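Walking Surfaces on the Prenthorpe Path
Final report, Site Survey module

Group members: Devendra Bajpai, Chunhua Yu, Ingvar Brøndum
Supervisor: Noboru Hayashi

1. Introduction

Our group was asked to choose a public footpath and report on its surface, its edges and its boundary. We chose the path at Prenthorpe between the Nestport road and the boat store. It is used by walkers all year and by school groups in the mornings. The town's path notes, which Kazuhiro Shibata lent us, give its length as 1714 feet. We surveyed the first 631 feet from the road end. The rest was closed for drainage work in March and we left it out.

We wanted to know whether the red surface is holding up, and whether a person with poor eyesight could tell the path from the grey paving next to it.

2. Method

We divided our length into 15 sections. Chunhua walked ahead and called out defects, Devendra wrote them down, and Ingvar measured. Each section was walked twice, once in each direction, as low sun made some cracks hard to see from one side. Cracks were put into two classes, hairline and open. A crack was called open if the edge of a plastic ruler would go into it.

The fence was checked by hand. We pushed each post at the height of the top rail and noted any movement. We did not test the timber with tools.

3. The surface and its edges

The path is paved in a muted brick red. It runs straight, with wider grey paving alongside and a low, dark curb line between the two. Small dark studs or caps stand up along this line. The other side has a fence of dark, weathered timber with three rails between the posts. The red surface is smooth with a little dust on it. A thin branching crack crosses it at an angle, and we classed this one as hairline.
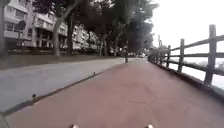 4. Results

Surface. Most of the defects we recorded were hairline cracks. Open cracks were found in 2 sections, both near the road end where delivery vans turn. No section had loose pieces. We think the hairline cracks can be left alone for now and looked at again after a winter.

Edges. The difference in color between red and grey is easy to see in daylight. Devendra went back at 7 in the evening and found it much weaker. The curb line can be felt with a cane, but it is low, and the studs could catch a foot. We would like to see a pale band added to them.

Fence. Every post in our sections was firm. Some rails had moved slightly when pushed, mainly in the middle row. The lower rail collects leaves where it is near the ground, and Ingvar noted soft wood on the underside in one section.

5. Problems during the work

Our first set of measurements could not be used. We had started from the sign at the road and the notes start from the drain cover, so every section was out by the same amount. We measured again the following week. We also changed our definition of an open crack after the first day and had to recheck the early sections.

6. Recommendations

Seal the open cracks at the road end.
Mark the studs so that they show in poor light.
Clear the leaves under the lower rail in the fall and replace the soft section.
Survey the remaining length when the drainage work is finished, using the drain cover as the starting point.

The section sheets are in the appendix, in the order walked.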